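腕上的眼睛：Vekcombe 实验室手部视角图集

这一页是我们灵巧手项目的图集，拖了很久才整理出来，先跟催过我的几位朋友说声抱歉！做这个项目的人不多，Hendrik Van Loon 管硬件，Zoriana Nechyporuk 写训练代码，我（Orest Nazarenko）两头都沾一点，另外还要负责给大家煮咖啡和写这种页面。论文里能放的图总是很少，审稿人也不爱看长长的故事，所以我把想多说几句的话都留到了这里。

先把研究本身讲一讲，看过预印本的朋友可以跳过这一段。我们想弄明白的问题其实很朴素：一只多指手，如果只靠装在手腕附近的小相机来看世界，不给它房间里的固定机位，也不给它头顶的俯视画面，它能学到什么程度？固定机位的好处大家都知道，画面稳，标定一次可以用很久；麻烦在于换一个房间就要重新来过，而且手一伸进柜子或者抽屉里，外面的相机就什么也看不见了。腕部相机跟着手走，手到哪里它就看到哪里，代价是画面晃得厉害，曝光也忽明忽暗，手自己的零件还要占去好大一块地方。

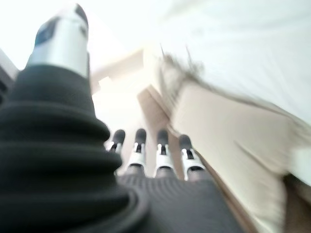

Vekcombe，十月

从腕部看出去，最抢眼的永远是拇指。黑色的波纹护套一圈叠一圈，越往下越宽，另外四根手指排在远一些的地方，显得小了许多。

刚开始做的时候，我们都觉得拇指太碍事了。Hendrik 甚至画过一版新的相机支架，想把镜头往外挪，好让拇指少占一点画面（那张草图现在还贴在他的显示器旁边，上面沾着咖啡渍，我承认是我弄的）。后来 Zoriana 提议先别急着改，不如做一组对照：一组照原样训练，另一组在送进网络之前把手的区域全部遮掉，只留下背景和物体。两组用的数据一模一样，都是 2,000 段遥操作示范，任务也相同，开合柜门、取放木块、把布条从一边拨到另一边。

结果让我们在白板前站了好一会儿。评测一共跑了 1,028 次，遮掉手以后成功率明显往下掉，掉得最多的偏偏是那些需要拇指和其余手指对捏的动作。我们现在的理解是，网络把看得见的手指当成了一把随身带着的尺子，指尖和物体在画面里的相对位置给了它很多关于距离的线索，光靠关节编码器补不回来。这个解释还需要更多实验来支撑，尤其是换一只外形不同的手会怎样，我们心里没有底。

再说说运动模糊。看上面那张，右侧的米色板面已经糊开了，后面那团灰白色的东西拖成了细细的羽毛状，连我自己也认不出是什么。照老习惯，这样的帧在清洗数据时会被直接扔掉，我们早期也是这么做的，用的是 Koval 那套清晰度打分脚本，阈值设得相当严。有一回 Crescencio Aguirre 来访，坐在旁边翻了一下午被扔掉的帧，翻完就问：手在动的时候画面本来就会糊，你们把糊的都删了，机器人不就只学过停着的样子吗？这话我到现在还常常想起来。于是我们把删掉的部分找回来，重新训练了一遍，快速接近物体的那一小段动作果然顺畅了一些，中途停顿的毛病也轻了。

曝光的问题要难缠得多。背景里的白墙亮得几乎看不出纹理，前面的护套却是黑的，自动曝光夹在中间左右为难。我们试过锁定曝光，白天还好，到了傍晚就一片昏暗；也试过在训练时随机调亮调暗，效果比预想的好，目前的版本就是这样处理的。要是哪位同行有更省事的办法，请一定写信告诉我！

数据方面，有 188 段示范因为时间戳对不齐暂时没有放进公开版本，Zoriana Hrytsenko 正在一段一段地修，修好会补进去。标注工具沿用了 Flallora，界面不算漂亮，胜在可以一边拖动时间轴一边看关节曲线，用惯了就离不开。

下一步打算在指尖的触觉信号上多花些工夫，看看它和腕部画面放在一起训练时，能不能补上接触那一瞬间视觉说不清的部分。柜子内部的实验也在准备，里面光线暗，手一伸进去大概又是另一番光景，到时候再往这一页里添图。

项目负责与页面维护：Orest Nazarenko
硬件：Hendrik Van Loon
训练与评测：Zoriana Nechyporuk
数据整理：Zoriana Hrytsenko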